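The Kolev tower went up at the corner of Nindirora Street in April, and by the second week people had stopped walking around it. It was nine feet tall and gray. It pulled in air near the curb, washed it, and pushed it out over a bus bench.

My job was to change the filters. I had 36 towers on my route, and this was the last stop. The old filter came out black on one side. I bagged it, wrote the tower number on the tag, and slid the new one in until it clicked.

A woman was on the bench with a boy who had an inhaler in his fist.

"Does it work?" she asked.

"The number's on the side," I said. "Under 20 is good."

She leaned over to read it. It said 2.

"It said that yesterday, too," she said. "And when the trucks were here."

I opened the panel again. The sensor was clean. The cable that ran to it was still in its plastic sleeve from the factory, and it had never been plugged in. I pushed it into the socket. The display went blank and came back, and the number started to climb. The boy watched it with me. The bus to Brudum came and left without them.

I called Flakarico, the company that paid me, and read them the new number. The man on the phone asked me to unplug the cable until someone could come out.

I said I was already in the van. Then I sat down on the bench next to the boy and waited for the next bus with them. 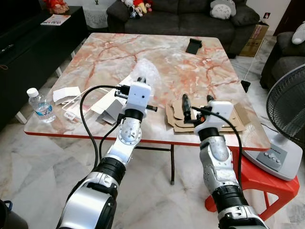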